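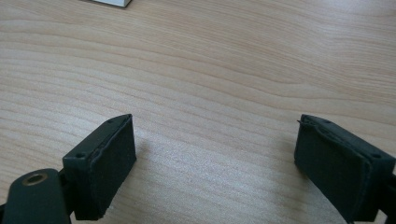

Prieto Furniture Workshop

**Interim report to the Navville Fund: tables for the Wakholm Reading Room**

Period covered: from the award of the grant to the end of May

**1. Purpose of the grant**

The Fund awarded the workshop a grant to repair and refinish the wooden tables at the Wakholm Reading Room, and to replace those which could not be repaired at a sensible cost. The application set a total of 17 tables, to be returned to the room in stages so that it could remain open throughout. This report covers work done to the end of May, spending against the agreed headings, and two matters on which we ask for the Fund's agreement.

**2. Work completed**

Eight tables have been finished and are back in use. Each was taken to the workshop, separated from its underframe, cleaned, sanded and given its new finish. Loose joints in the underframes were taken apart and glued again. Screws that no longer held were replaced with a larger size, and all feet were fitted with new felt pads at the request of the reading room staff, who had received complaints about noise on the upper floor.

The colour of the finished tops was discussed at some length before work began. The old varnish had darkened a good deal and several readers had grown used to it. Test boards were left on the issue desk for a fortnight, and the paler of the two finishes was preferred. The photograph at the head of this report shows the light wooden surface, with its long wavy grain and darker tan streaks. The streaks have not been stained to match the surrounding wood. We consider that they should be left, and the reading room manager has agreed this in writing.

The photograph also shows a softer patch of reflected light across the surface, in which the grain is harder to make out. Glare was raised by the Fund's assessor at the application stage, and we have therefore kept it under review. Readers who work beside the south windows have been asked for their views on the returned tables. Most were content. A small number said that glossy paper was difficult to read at midday, although they had found the same with the old tables. We propose to move two of the window tables a short distance inwards before considering any change to the finish.

**3. Work in progress**

A further group of tables is in the workshop. Sanding is complete on most of these and the underframes are awaiting glue. One has a split along its length which had been filled in the past with a hard filler. The filler has been removed and the split will be closed with a narrow strip of matching timber. This will take longer than was allowed for in the programme, but the top is otherwise sound and we do not recommend replacing it.

The remaining tables are still in the reading room. They will be collected once the present group has been returned. The order of collection has been changed so that the large table in the local history section stays in place until the summer exhibition has closed.

**4. Finish and care**

All completed tops have been treated with Sanari hard oil, applied thinly and left to cure in the workshop before delivery. The application had named a water-based varnish. The change was approved by the Fund in correspondence, on the grounds that an oiled surface can be repaired locally without removing the whole finish.

A single sheet of care instructions has been given to the reading room. It asks cleaning staff to:

- use a damp cloth, wrung out well, and dry the surface afterwards
- avoid spray polish and any cleaner containing bleach
- lift equipment and boxes when moving them across a table
- report rings, scratches and rough areas in the book kept at the issue desk

The book contains a few entries to date. Two concern marks left by cups, both of which were removed on site. Another concerns a rough edge on the table nearest the stairs. This was a fault in our sanding and was put right at our own cost.

**5. Spending**

At the end of May, 70 per cent of the materials heading had been spent. This is ahead of the number of tables completed, and is explained by the purchase of oil, abrasives and felt for the whole project in one order. The remaining 30 per cent is expected to cover replacement timber, glue and fixings. No overspend is forecast under this heading.

Labour costs are in line with the programme. Transport has cost more than planned. The lift at the reading room was out of service for part of the spring and extra hands were needed to bring tables down the main staircase. The lift has since been repaired, and we expect transport costs to return to the planned level.

**6. Programme and risks**

The project is running slightly behind the dates given in the application. The main causes are the lift and the slow curing of the oil during a cold spell, when the workshop could not be kept at a steady temperature overnight. A heater with a thermostat has been installed in the drying area.

The principal risk to the remaining work is the condition of the tables not yet collected. They have been inspected in place, but the undersides of the fixed reading desks could not be examined fully without disturbing the wiring for the lamps. Should any prove beyond repair, we will notify the Fund before ordering a replacement.

**7. Matters for agreement**

The Fund is asked to agree:

1. that the split top described in section 3 be repaired, with the additional labour met from the contingency; and
2. that the completion date be extended to allow the local history table to be collected after the exhibition.

The second group of tables will be available for inspection at the workshop before delivery to Wakholm. A signed statement of spending and copies of the delivery notes will be sent separately.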